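Brown patch on sloped panel in big parts bin, clean or leave?

Lalit Sandhu
Skuvville
posted in Workshop & Storage, May

Hi all, quick one hopefully. Big grey open-topped bin at work, sloping sides, we keep short bar pieces in it. Whitish sloped panel below the back wall and it's got filthy. Scratches all up and down, specks, and a brownish grey patch across the lower half that won't shift. Tried washing up liquid and hot water. Tried the orange hand cleaner stuff. Looked better for a day then back to same.

Things I want to know:

Is it dirt or is it worn through? Can't tell by looking, feels a bit rough but so does everything in there.

If it's wear can I just stick something over it? Boss wants it "presentable" before a visit from Genbridge, which gives me not very long. New bin is a no, asked already.

And the floor of it is all blotchy too, pale at the front where it's worn. Same treatment or leave it?

Don't want anything that leaves a film because the pieces go on to get labelled after and the labels fall off if there's so much as a thumbprint. Budget is 100 quid and I'd rather not spend it.

Thanks. On my phone so sorry for typos

kahraman_stores
14 helpful votes

Had the same in returns bins for years. Do this, takes under an hour if you've got somewhere to put the bits.

Empty it. Properly empty, not shoved to one end. Hoover first, corners as well, grit is what's doing your scratches and if you go in with a wet cloth you just drag it about.

Then fingernail test. Run your nail across the edge of the brown patch. If it catches on a step or stuff comes up under the nail, it's muck. If the nail goes across and you feel a dip, thats wear and no cleaner on earth will bring it back.

If muck: bicarb and a bit of water, thick paste, leave it 15 minutes, white pad not the green one. Green pad will scratch it worse. Wipe off, wipe again with clean water, dry it. Old tea towel is fine. Try a corner first, obviously.

If there's still a shadow after, a dab of isopropyl on a rag. No film from that which helps with your labels. Open the door while you're doing it.

We use a cleaner called Dandberg for the really bad ones but it does leave a slight feel on the surface so prob not for you. Nice smell mind.

Edit: forgot the floor. Same but don't bother scrubbing the pale worn bits, they'll only go paler and then you've got a patch the other way round.

Mo in the unit
2 helpful votes

turn it round so the visitor stands at the other end. done

pennyfarthing
9 helpful votes

Agree with kahraman on the nail test, don't agree it's worth all that scrubbing though. A patch with a raggedy top edge low down on a slope is usually just where things land and slide. It'll be back in a month whatever you do. Ours was.

What I'd do is fit a loose sheet over the slope. Thin smooth plastic, cut to the panel, round off the corners. Measure top and bottom separately, mine was 12 mm narrower at the bottom and I cut it square like a fool, had to do it twice. Paid for two sheets obv.

Don't glue it. Double sided tape along the top edge only, so you can lift it and get the crumbs out from behind. If you tape all four sides they get in anyway and you never get them out again. Also make sure the bottom edge sits right down on the floor of the bin. Leave a gap and a thin bar will find it.

Mine came from an offcuts place, cost me 16 quid with postage. Make sure it's matt. Shiny one shows every mark by dinner time.

Floor I'd leave. It's a bin.

Can you put a picture up? Hard to say how bad from a description, everyones idea of filthy is different.

Lalit Sandhu
reply to pennyfarthing

Yep sorry should of done that first. Not emptied yet. 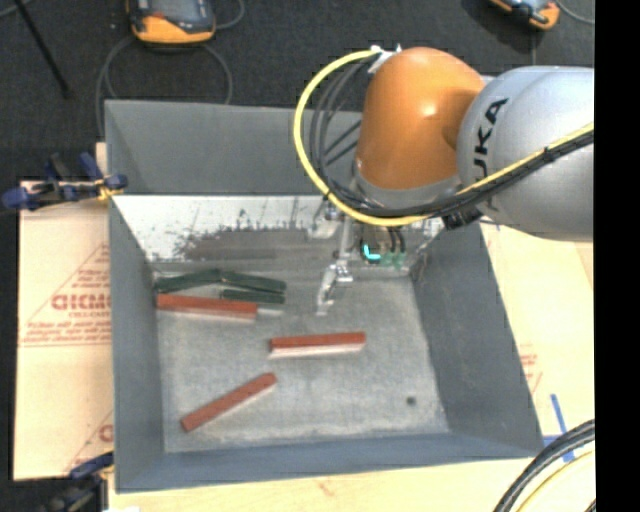

Back panel with the brown patch, green blocks still in there

Not done the nail test, will do it tomorrow first thing. The patch is the bit low down on the whitish slope, scratches run up and down. Round dark spot on the floor as well, bottom right, any idea? Might go at that with the paste.

pennyfarthing

Oh that's not so bad. Thought you meant black. I'd still go loose sheet. Spot could be anything, try your nail on that too before you get the paste out.

kahraman_stores

Hoover first!! Then nail. And take the green blocks out before you start, paste dries white and it's a pig to get off anything dark.

Lalit Sandhu

Ok will do, paste first then sheet if it's wear. Got bicarb in the kitchen I think. Will report back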